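Demo teaching catch-up, June, notes by Brittany

Present: Fiona Nisbet, Rainer Pfeiffer, Othmane Fawzy, me. Zulmira Cordeiro joined from Alberg at 3, once her train had wifi again.

We started with the count, as usual. The Hiltar set is at 614 usable demos, and Othmane threw out 34 more this week for jerky wrist motion (mostly mine, sorry everyone!). Rainer wants the rejects kept in their own folder so he can look at them before they get deleted. Fine by all of us.

Then the stamping task, which took up most of the hour. We're teaching it by hand with the two grippers, one holding the blue stamp and the other free to help. Fiona thinks we rush the grasp, and she'd like a short pause once the pads have closed on the stamp — I tried it at my desk with an eraser and it does feel calmer. 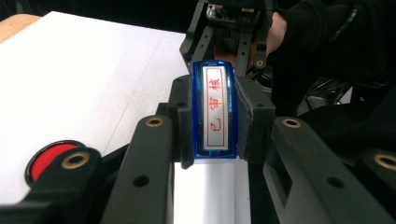
Do we still need the remote control rig if the hand demos are going this well?
Rainer would keep it for the Camenzind arm, where people can't get close enough to show the motion by hand.

Zulmira asked if the two kinds of demo can go into one training run. Othmane has only tried it once and didn't love the result, so he'll try again with the labels fixed and send the plots around. I said I'd help with the labels, which I may regret.

Cideo has asked for a visit. Fiona will offer them a morning and let them have a go with the grippers themselves, since they learn more from that than from our slides.

To do:
Othmane — mixed run, plots to everyone
Me — labels, and 8 fresh stamping demos with the pause
Rainer — look through the rejects
Fiona — write to Cideo

Next one same time, same room. Zulmira will be there in person.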